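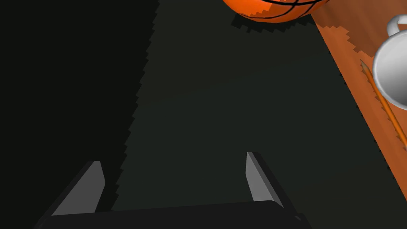

¿Cada cuánto hay que limpiar el filtro del deshumidificador?
Cada 2 semanas si funciona a diario. En sótanos o garajes con mucho polvo, cada semana.

4. Puesta en marcha y mantenimiento -- Nastley 936

Válido para el 936 y para el 936 con bomba. Si tiene el modelo antiguo (Bullville), vaya al anexo, los botones van en otro orden.

4.1 Antes de enchufar

1. Saque el aparato de la caja y déjelo de pie, sin conectar, dos horas. Si ha viajado tumbado, mejor un día entero.
2. Quite las cintas azules: dos en el depósito, una en la rejilla trasera. Falta una casi siempre por quitar, la de debajo del flotador.
3. Compruebe que el flotador sube y baja con el dedo. Si roza, saque el depósito y vuelva a meterlo.
4. Coloque el aparato en suelo plano. Deje 30 cm libres por detrás y 50 por arriba.

PRECAUCIÓN: no use alargadores enrollados. Ni regletas con más cosas enchufadas.

Nota: superficie recomendada, hasta 1000 pies cuadrados con puertas abiertas. Con puertas cerradas solo cuenta la habitación donde está.

4.2 Primer arranque

1. Enchufe. Pitido corto, luz verde fija.
2. Pulse MODO hasta ver AUTO.
3. Ajuste la humedad con + y --. Para vivienda, 50 %. Para trastero con ropa o libros, 45 %.
4. Cierre ventanas. Con la ventana abierta el aparato no para nunca y el recibo de la luz tampoco.
5. Espere. El primer día puede llenar el depósito varias veces, es normal, las paredes sueltan agua.

Si la luz verde parpadea: compresor en espera, tres minutos. No desenchufe, que vuelve a empezar la cuenta.

4.3 Desagüe continuo (opcional)

1. Apague y desenchufe.
2. Retire el tapón trasero, media vuelta a la izquierda. Guárdelo, se pierde.
3. Enrosque el racor del kit 3016 a mano. Sin llave -- la rosca es de plástico y se pasa.
4. Meta la manguera hasta el tope y apriete la abrazadera.
5. Lleve la manguera siempre cuesta abajo hasta el sumidero. Sin lazos ni subidas.
6. Vacie el depósito y vuelva a colocarlo. Aunque no se use tiene que estar puesto o no arranca.

PRECAUCIÓN: en invierno no deje la manguera saliendo al exterior. Se hiela y el agua vuelve al depósito.

4.4 Limpieza del filtro

1. Apague. Desenchufe.
2. Tire de la pestaña de la rejilla trasera hacia usted.
3. Saque el filtro. Aspirador primero, luego agua tibia por el lado limpio. Nada de lavavajillas ni lejía.
4. Seque a la sombra. Completamente seco antes de montar.
5. Coloque con la flecha hacia arriba y presione hasta el clic.
6. Mantenga FILTRO pulsado cinco segundos para borrar el aviso.

4.5 Avisos en pantalla

E1 -- sensor de humedad. Desenchufe diez minutos. Si sigue, servicio técnico.
E2 -- hielo en el serpentín. Ponga VENTILADOR hasta que desaparezca. Habitual por debajo de 15 grados.
P2 -- depósito lleno o mal colocado.
FL -- filtro. Ver 4.4.

4.6 Guardar el aparato

Vacíe y seque el depósito, deje el ventilador solo una hora, enrolle el cable sin tensarlo. De pie siempre, tapado con una funda que respire, no con plastico cerrado. En septiembre, antes de volver a usarlo, repita 4.1 desde el paso 3.

Recambios y racores: Sarkudham, mostrador de piezas, pregunte por Daichi Arai. Tenga a mano el número de serie, está en la etiqueta del lateral derecho.

Revisión del texto: Yasuo Imai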